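Hadi Bataineh: «No me creo ningún proyecto que no sepa decir cuánto cuesta perder»

El entrenador del Carrasco recibe en la grada baja del pabellón, con la calefacción apagada y una carpeta que no abre en toda la charla. Lleva 6 temporadas en el banquillo de un equipo de baloncesto que casi siempre acaba a media tabla, y la directiva acaba de presentar un plan para cambiarlo. El plan se llama Bomberg, como la consultora que lo firma, y promete ascender en tres años.

«Lo he leído entero, 70 páginas», dice Bataineh. «En las primeras veinte no aparece la palabra rebote».

La propuesta se conoció el 5 de noviembre, después de la derrota en la pista del Satley. Incluye un director deportivo nuevo, fichajes de fuera y un acuerdo de cesión con el Plendutmont, que mandaría jugadores jóvenes a cambio de minutos garantizados. Esto último es lo que peor le sienta. «Minutos garantizados para quién. Yo tengo un base de la casa que se ha comido dos años de banquillo. ¿Qué le digo, que su sitio venía en un contrato?».

Se le pregunta si no es la reacción natural de cualquier entrenador al que le ponen un jefe encima. Tarda en contestar. «Puede. Pero yo he firmado por un año más y me da igual quién mande. Lo que pregunto es quién paga si en diciembre vamos últimos».

El club sostiene que el público volverá con los resultados. Contra el Satley, en el partido de casa, la taquilla dio 1.161 espectadores, la mejor entrada del curso. Bataineh desconfía también de esa cifra. «Había invitaciones para tres colegios. Me parece muy bien, los críos animan mucho, pero no me digas que eso es afición recuperada».

Tampoco se pone medallas. Admite que el equipo defiende mal el bloqueo directo, que pierde demasiados balones en el último cuarto y que el verano pasado se equivocó con el pívot. «Pedí un tío que intimidara y traje un tío alto. Es culpa mía». De los 9 partidos jugados hasta ahora han ganado cuatro, dos de ellos en la prórroga, y él prefiere no hablar de rachas.

¿Y si el plan sale bien? «Pues aplaudiré. Ya he visto dos planes antes que este. El primero duró hasta que se fue el patrocinador y del segundo quedan unas camisetas». 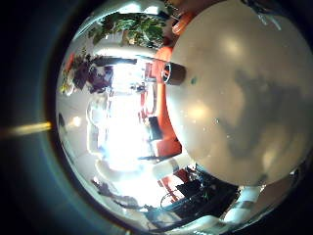
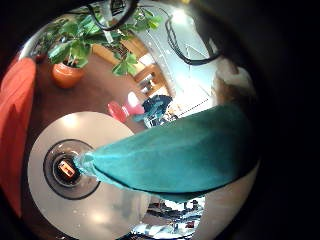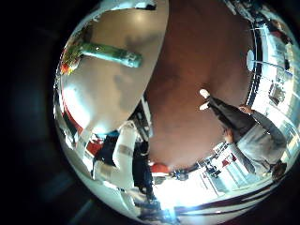
Rosaura, en cambio, escribe a esta página que el entrenador pide paciencia desde hace demasiado tiempo, que ella renueva el abono cada verano sin que nadie le explique a qué se aspira y que, puestos a desconfiar, le gustaría oír cuál es la alternativa al plan. Sobre el base de la casa le da la razón: «Que juegue ya, y luego hablamos de cesiones».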